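Nernetti Kitchens, Unit 14: closing inspection, July 31, 2019
Inspected by Rochelle Mudgway. Copy to Lies Van Acker, who will disagree with half of it.

1. Fire door, rear corridor
Pass, just. It closes by itself if nobody has hung an apron on it. I was told the apron was a one-off. I was told the same last time.

2. Extinguishers
Pass. Both in date, both on their brackets. The blanket by the fryers has a shelf of trays in front of it. Move the trays.

3. Fridge temperature log
Fail. Every reading for the month is identical and written in the same pen. I don't believe any fridge is that steady. Start a new sheet and have whoever takes the reading put their initials by it.

4. Gas shut-off
Pass. Handle turns freely. The label has been redone since Plulov serviced the line, and you can read it now.

5. Pale casings and smooth surfaces
Pass with comment. "Wiped daily", according to the rota. The rota also says the drains are done daily, so see item 7. Check corners and back edges as well as the parts that face the room.

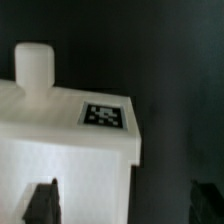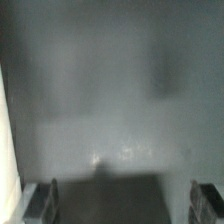
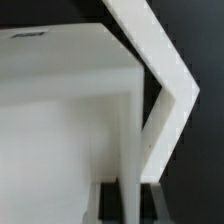 6. Floor, wash-up area
Fail. Two loose tiles by the sink, reported to Tuncer under job number 573. Their reply says "scheduled", with no date. I would like a date. Until then, keep the mat over them and tape the mat down, as it slides.

7. Drains
Fail. Covers lifted at my request, with some reluctance. Grease under both. Mimitz sells a powder that is supposed to deal with this overnight; I have yet to see it work. Hot water and a brush, please.

8. First aid box
Pass with comment. Contents complete apart from blue plasters. An empty plaster carton is not stock.

9. Invoice for last deep clean
Query. £115 for "additional areas", none of them named. Lies to ask which areas before anyone pays it.

Items 3, 6 and 7 to be looked at again in September. Please don't tell the kitchen which morning.

R. Mudgway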